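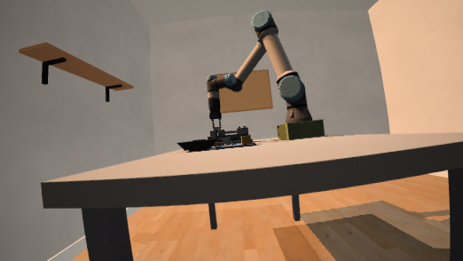

sim cell, arm over the small assembly, bowl to the left, orange block on the right-hand end

Re: Can any of them clear a bench yet?
Sent: June 23, 2019

Replying under the bits I can answer, in a rush, sorry. Train in a bit and the laptop's on its last legs.

> Long-time reader, seldom poster. We're a small shop, two benches, mostly repair and
> short runs. At the end of every shift someone has to put the bench back together: small
> brackets and posts into the right tray, offcuts in the bin, wipe down, ready for the
> morning. It's dull and everybody hates it. Olon have quoted us for an arm and say it
> would be "doing the tidy-up by September". Before I sign anything, is that remotely true
> for anyone here?

Short answer no. Not by September, not the way you've described it. Longer answer is it depends which bit of the tidy-up you mean, because you've got at least four jobs in there and they're nowhere near each other in difficulty.

Picking one known part off a known spot and putting it in a tray: yes. That works, has worked for years. The picture at the top is our simulated version of that kind of job, six-axis arm, two-finger gripper coming down from above. Big flat table and bugger all else on it. We can run that 1,000 times over a weekend and go home. I'd not put much weight on the success rate though, the simulated table never has swarf on it and nobody leaves a mug there.

Picking one part out of a heap of parts: sort of. Depends on the parts. Blocks are fine. Anything with posts and brackets sticking up is a pain, the fingers come down, catch on the bit next door and drag the lot sideways. On our real bench we get up to 20 good picks in a row then one where it shoves everything against the tray and sits there thinking it's done brilliantly.

Knowing what is rubbish and what is tomorrow's job: no. Not even close. Your people know that the bent one goes in the bin and the other bent one is meant to be like that. I don't see how you'd tell an arm that without writing down every part you've ever had.

Wiping down: people have shown it. Flat clear surface, cloth already in the gripper, fine. Round a vice, no idea, never seen it.

> They showed us a video of it loading a tray and it was very impressive, quicker than
> our lad.

Ask if it was speeded up. Ask how many goes it took. Ask to see it with YOUR parts, tipped out of YOUR tub by you, with nobody from Olon touching the keyboard. If they won't do that then you have your answer. We did this with Stestik before we took their gripper and fair play to them, they came out, it failed on the thin stuff, they said so. That's partly why we bought from them.

Also the speed thing. A person clears our bench in 2 minutes. The arm, on a good day, on only the parts it can manage, takes 60. Now it might not matter to you if it's running overnight when no one's waiting. But then no one's there when it drops something either, and it will drop something. Ours stopped itself just after we'd locked up and we found it in the morning in exactly the same pose with the light blinking.

> Would it be any use at home afterwards? My other half keeps asking when it can do
> the washing up.

Ha. Tell your other half not to hold their breath. Bolted to a box on a table it can reach what it can reach, and a kitchen isn't laid out like that. Plates you might get, racked ones, same size. Cutlery in a bowl of suds no chance, can't see it and can't feel it. Laundry is worse. The Skatness group had a go at folding tea towels last year, they posted here, dig it out of the archive, good read and quite honest about how long it took. Square ones only in the end.

> What would you do in our place?

Wouldn't buy an arm for the tidy-up. Would think about it for the boring loading in the middle of the day, where the parts come in one at a time and always the same way up, and let the arm earn its keep there. Then if in a year or so it can do half the bench as well that's a bonus.

Things I'd sort first whatever you buy:

- a fixed place for every tray, marked on the bench. Costs you some tape
- wide shallow trays, not deep tubs. Deep ones are murder for the gripper, it hits the side
- leave clear space round the parts. More than you think
- lighting. Ours went to pieces every afternoon when the sun came round and it took us ages to twig
- somebody on site who can restart it. Not on the phone, in the building

And get the Engström quote as well, if only to wave at Olon. Theirs came in with the training seperate, so read down to the bottom of it, we nearly missed that.

If anyone else on the list has got one clearing a proper mucky bench with no one stood over it I'd love to be told I'm wrong. Not a demo. A Tuesday.

Will send you our list of parts it can and can't manage if you mail me off list, it's a mess but you can have it. Got to run, thats the train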